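About Us

Hi, and welcome to Zimico! I started this little desk-clearing business in November, after years of being the friend everyone called when their home office got out of hand (I never minded, I'd bring snacks). We're a team of three now, working out of a room above the Redden Street bakery, and we do one thing: we sort out desks.

Big ones, tiny ones, the kind with cables from a phone you gave away long ago. I love them all. We put everything into piles with you, find out which cord belongs to what, and wipe down the top before anything goes back. Nothing gets thrown out unless you say so - and yes, that includes old discs!
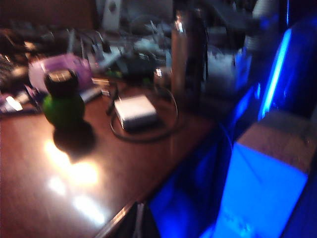
A glossy wood desktop with a purple disc, a looped black cable and a rounded green-and-black object.

Cables are my favorite part, if you can believe it. Every one gets a paper tag with the name of the thing it runs, and the spares go in a labeled pouch. Small figures and other keepsakes get a spot of their own, picked by you.

A first visit takes 3 hours and we bring our own tags, cloths and boxes. So far we've done 829 desks, 17 of them at the Kuroda print shop, where they still send us pictures of their drawers. Want to be next? Drop us a line through the contact page and tell me what's on yours!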